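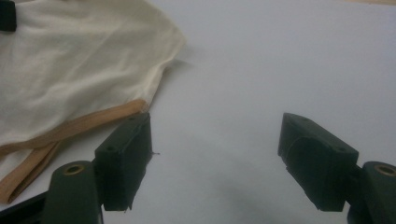 薄针织的旧衣服,边上还带包边条的,能不能跟普通T恤一起叠?
分开叠。包边那一圈比衣身紧,混在一摞里压两天就起波浪,拿出来还得重新抻。

这期衣物组的事情写得急,大家将就看。

二月收的那批总算理到底了,一共243件,大半是内衣、打底衫、小孩的薄上衣。Shagufta Janjua 一个人理了快一半,手速惊人。剩下的还在Sýkora楼上那间,白桌子靠窗,随时可以来搭把手。

叠法再说一遍,上次讲完还是有人问:

先摊平,皱就皱着,别急着熨。手掌从领口往下摆推,推两遍,薄棉布基本就服帖了。包边朝自己这一侧,顺着摸一遍,有翻折的、打圈的先捋直。带子松出来的别剪!!塞回去或者别个别针,放到“待缝”那筐,Drahomíra Baláž 每隔一阵会来拿。

米白色和纯白的请分开。灯底下看着差不多,洗完就不一样了,上回有一袋混着洗,白的全发黄,挑了一下午。浅橘、浅棕包边的算米白那堆,不要再单独开一堆了,桌子放不下。

叠成三折,宽度跟Clonder的纸盒底差不多就行,不用拿尺子量。一盒17件,多了盖子拱起来,摞不稳。盒子外面写尺码,写大点,铅笔字上次根本看不轻。

有洞的、领子松得没型的,不进盒子,放门口蓝袋子里当抹布用。拿不准就问 Norbert Pešek,他在的话。他不在就先放着。

另外缺东西:细别针,米色缝纫线(Avolier那种大卷的最好,小卷用两天就没了),还有2个带盖的大筐。谁家有闲的带过来,不用买新的。

线的颜色偏一点没关系,缝在里侧看不见的。

钥匙现在在 Ľubomír Holub 手上,要进楼上先跟他打声招呼,别再去敲隔壁的门了,人家有意见。水壶用完记的倒空。

下一批五月底到,数量还不知道,估计厚的多一些。到时候叠法又不一样,再写。

Loubna Farouk
2016年5月

分享 17 · 评论 2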